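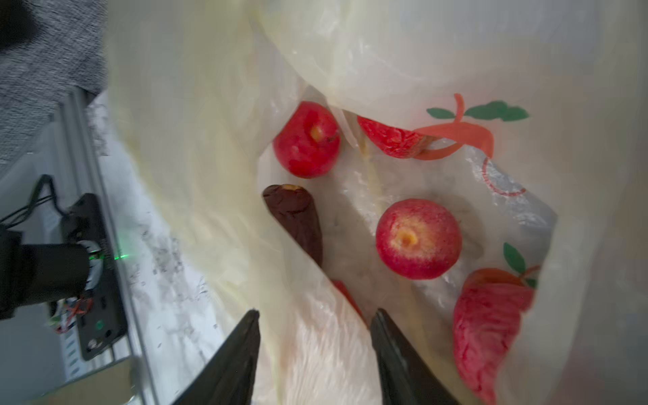 Apple storage

Apple storage is the keeping of picked apples in good eating condition, whether for a few days in a kitchen or for most of a year in a sealed cold room. The apple is one of the great keepers of the fruit world. A ripe raspberry is past its best within days, yet a sound late apple, picked with care and kept cool, can still be crisp when the next spring's blossom is out. Whole ways of farming, building and cooking grew up around that remarkable fact.

How an apple lives after picking

An apple is still alive when it leaves the tree. Its cells go on taking in oxygen and giving out carbon dioxide, water and a little heat, using up the sugars and acids laid down over the summer. Growers call this breathing, and nearly everything done in a fruit store is a way of slowing it.

Starch is the first thing to change. A freshly picked late apple often holds a good deal of it and can taste flat and chalky. Over the following weeks the starch turns to sugar, and the flavour opens out. Acid falls at the same time, which explains why a fierce cooking apple may be mild enough to eat raw by the end of winter. The pectin that glues the cells together also loosens little by little. When it has gone too far, the cells slide apart under the teeth without bursting, and the apple seems dry and woolly even though there is still plenty of juice locked inside it.

Apples also give off ethylene, a gas that drives ripening. The wonderful (and for the storekeeper, troublesome) thing about ethylene is that it feeds itself: a ripening apple makes more of it, which ripens the apple further and sets off its neighbours. Bruised and diseased fruit gives off extra, so the old saying about one bad apple has sound science behind it.

Early and late kinds

Not every apple is worth storing. The earliest kinds, ready in August or even before, are at their best straight from the branch and go soft quickly. Beauty of Bath and Discovery are well-known British examples, and there are few finer things than a Discovery eaten in the orchard, still warm from the sun!

Mid-season apples will keep for some weeks. The true keepers come last. They tend to have dense flesh, plenty of acid and a tough or naturally waxy skin, and many are rather poor eating on the day they are picked. Bramley's Seedling keeps well into the new year. Ashmead's Kernel, a russet first grown in Gloucester, is hard and sharp in autumn and gloriously rich by midwinter. Sturmer Pippin needs a long season on the tree and an equally long rest off it.

Picking for the store

A storing apple is picked a little before it is fully ripe. The usual test is to cup the fruit in the palm, lift it and give it a slight twist; if it is ready, the stalk parts cleanly from the spur. Another sign is the colour of the pips, which darken from white to brown in most kinds. Commercial growers cut an apple in half and paint the face with iodine solution, which stains starch blue-black. The pale, clear areas show where starch has already turned to sugar, and the patterns are often very beautiful, like a flower opening from the core.

Fruit for keeping should have its stalk in place and its skin unbroken. Even a thumbprint can turn into a brown patch after a month or two. Windfalls are used first, however perfect they look.

The apple loft

Before machine cooling, the aim was to find somewhere cool, dark, slightly damp and free from frost. Farmhouses used attics, cellars and the rooms above stables. Large country houses went further and put up special fruit rooms, often thatched, with double walls and slatted shelves from floor to ceiling. The thatch held off summer warmth as well as winter cold.

One of the smaller survivors is the loft at Whitlock, a brick outbuilding with a reed roof. Its shelves have room for 244 trays, each with a painted number, and the gardeners' lists show which kind went where. Early fruit sat by the door, where it could be reached quickly, and the keepers were laid along the cold north wall. Gerrit Van Leeuwen, who wrote a short history of the building, found that the shutters were opened on autumn nights and closed again at dawn, letting in cold air without letting in daylight. It is a wonderfully simple system, and it works just as well in a garden shed.

Apples on the shelves were set so that they did not touch. Where space was short, each one was wrapped in newspaper or oiled paper, which slowed shrivelling and stopped rot from spreading. Straw was cheap and common, though it could give the fruit a musty taste if it became damp.

Cold rooms and changed air

The greatest leap came in the early twentieth century, when Franklin Kidd and Cyril West, working in Cambridge, studied how apples breathe in different mixtures of gas. They showed that less oxygen and more carbon dioxide, together with cool air, could lengthen the life of the fruit well beyond what cold alone could do. Their work led to gas storage, now known as controlled atmosphere storage.

A modern store of this kind is a sealed, insulated room. Once it has been filled, the fruit is chilled and the oxygen is brought down from its normal level of nearly 21 per cent to just a few per cent. The apples all but doze. Too little oxygen is harmful, though, as the fruit begins to ferment, and too much carbon dioxide can brown the flesh around the core. Each kind of apple has its own limits, and finding them has taken generations of patient trials.

Long storage has its price in flavour. The gases that slow ripening also hold back the making of the scented compounds that give an apple its perfume, and fruit from a long stay may be crisp and sweet but faint in smell.

Keeping apples at home

The fridge is the best place for most shop-bought apples. At 3 °C they soften far more slowly than in a warm kitchen, where a week in the fruit bowl can undo months of careful storage. A loosely closed plastic bag holds in moisture, and a few small holes let out gas and stop water gathering on the skin. Apples should be kept apart from carrots, which can turn bitter in the presence of ethylene, and from leafy vegetables, which turn yellow.

For a garden crop, a shed or unheated garage will do very well as long as mice cannot get in. Shallow boxes are better than deep ones. Different kinds are best kept in separate boxes with the name written on the end, as an early apple will hurry along a late one. A regular look through the boxes is part of the pleasure: the smell on opening the door on a cold morning is one of the joys of having an apple tree.

What can go wrong

Brown rot is the commonest loss in home stores. It enters through a wound, spreads through the flesh and may show as rings of pale fungus on the skin. Bitter pit appears as small, sunken brown spots and is linked to a shortage of calcium in the fruit, often after a dry summer. Scald is a browning of the skin that may show only after the apples have been brought back into the warm. Shrivelling is simply loss of water, and russet apples suffer from it more than most, their rough skins being poor at holding moisture in. A shrivelled russet can still be delicious, with a sweet, nutty taste that some people much prefer.

See also

Apple
Cider making
Fruit room
Pear ripening
Root cellar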